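Forum der Hausgemeinschaft Davley » Gemeinschaftsräume und Ordnung » Schuhablage im Eingangsbereich

Adwoa Kyei
Verfasst am 11/6/18
Sehr geehrte Mitbewohnerinnen und Mitbewohner,
gemäß Beschluss vom Februar ist die Schuhablage im Eingangsbereich neu zu regeln. Vorgeschlagen wird ein zweistöckiges Regal aus Metallrohr mit grauen Böden. Sandalen sollen paarweise und mit der Spitze nach hinten eingestellt werden. Einzelne Schuhe sind vor dem Einräumen zusammenzuführen.
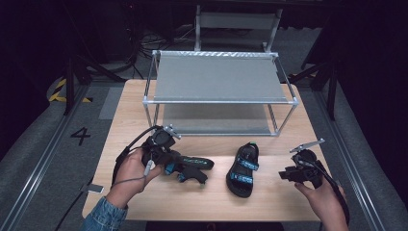 Regal mit zwei Ebenen, davor eine Sandale mit blau-weiß gemustertem Riemen

Um Stellungnahme wird gebeten.

Ronaldo Tagle
Dem Vorschlag wird im Grundsatz zugestimmt. Bedenken bestehen hinsichtlich des oberen Bodens. Dieser ist mit Stoff bespannt und für schwere Winterstiefel nach meiner Auffassung nicht geeignet. Ich beantrage, Stiefel ausschließlich unten abzustellen.

Štěpánka Havlíček
Dem Antrag von Herrn Tagle kann ich mich nicht anschließen. Die untere Ebene liegt sehr tief und sollte den Kinderschuhen vorbehalten bleiben. Für Stiefel steht weiterhin die Gummimatte neben der Kellertür zur Verfügung.

Adwoa Kyei
Beide Einwände sind notiert. Ergänzend weise ich darauf hin, dass Klettriemen vor dem Abstellen zu schließen sind. Offene Riemen bleiben am Stoff hängen und ziehen beim Herausnehmen den Nachbarschuh mit. Bei Modellen mit zwei Riemen, etwa jenen mit dem Schriftzug BOBDOG, gilt dies für beide.

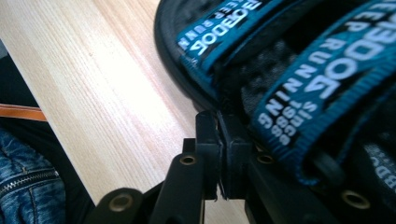 Lucrezia Gentile
Eine Pflicht zum Schließen der Riemen halte ich für unverhältnismäßig. Kinder öffnen und schließen sie mehrmals täglich. Eine Empfehlung im Aushang wäre ausreichend.

Ronaldo Tagle
Ich widerspreche Frau Gentile. Empfehlungen im Aushang wurden bereits bei den Regenschirmen nicht beachtet.

Adwoa Kyei
Die Hausordnung wird wie folgt ergänzt: Sandalen und leichte Schuhe oben, Kinderschuhe unten, Stiefel auf die Matte. Das Schließen der Riemen wird als Empfehlung aufgenommen. Herr Tagle kann hierzu einen gesonderten Antrag stellen.

Ronaldo Tagle
Der Antrag geht Ihnen schriftlich zu.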